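Section 4: Putting up the Kukton partition

Before you start

The Kukton partition comes as flat panels, upright posts, foot brackets and a bag of fittings. Two people are needed to lift the panels. One person can do the rest.

Clear the floor along the line of the partition and sweep it. Grit under a foot bracket will stop the post standing true, and it marks soft flooring. If the floor slopes, start at the higher end.

Check the contents of the carton against the packing slip. Small parts are in the bag marked 422. If anything is missing, do not begin; contact the Gindstead depot and quote the number on the slip.

You will need a spirit level, a tape measure, a rubber mallet and the hex key supplied. Do not use a power driver on the clips.

4.1 Fitting the foot brackets

1. Lay the first post on a blanket or on the flattened carton.
2. Slide the foot bracket on to the lower end until it stops.
3. Put in both bolts and turn them by hand. Leave them slack for now.
4. Fit the castor, if your set has them. The mounting plate goes against the underside of the bracket.
5. Do the same with the remaining posts.

Note: Sets ordered before December have a shorter bolt. The two lengths must not be mixed on one bracket.

4.2 Raising the posts

1. Stand the first post at the end of the line and hold it upright.
2. Measure 83 cm to the position of the next post and mark the floor with chalk.
3. Stand the second post on the mark.
4. Check both posts with the level on two faces, then tighten the bracket bolts.

Caution: A post without a panel can fall. Do not leave one standing unattended, even for a short time.

4.3 Fitting the panels

1. Lift the panel with one person at each side. Keep hands away from the bottom edge.
2. Rest it between the posts and push it back until it meets the frame.
3. Press the clips over the panel edge, starting at the bottom. Each clip should close with a light tap of the mallet.
4. Run a hand down both sides. If the panel moves, open the clips on that side and press them on again.

Do not overtighten the post bolts to take up a loose panel. It bends the profile, and the clips will no longer hold. With the Fogh panel, which is thicker, use the deep clips from the second bag.
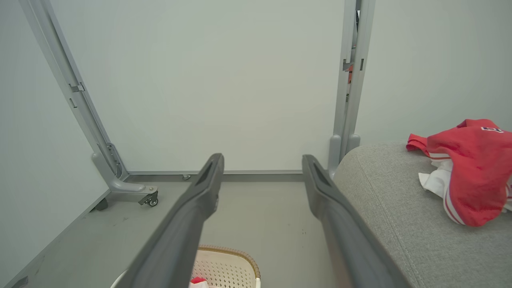
Panels should be checked again once the furniture is back in place, as seating pushed up close often knocks a post. Look along the whole frame from low down. Each clip should sit square on the metal, like the small one partway down the left-hand rail, and the bracket should rest along the floor with the castor beneath its end. At a double post a narrow gap between the two profiles is normal – leave it open. Pull upholstered pieces forward if you cannot reach the foot of a post behind them.

4.4 Cleaning and care

Wipe the panels with a damp cloth and a little washing-up liquid. Avov cream cleaner may be used on the metal but will dull the panels. Check all bolts after 11 weeks and then once a year.

To move the partition, take the panels out first. Never push it by the top of a post.

Text revised 6 Apr 2024, Benedikt Danzer. Section 5 covers corner joints and doors.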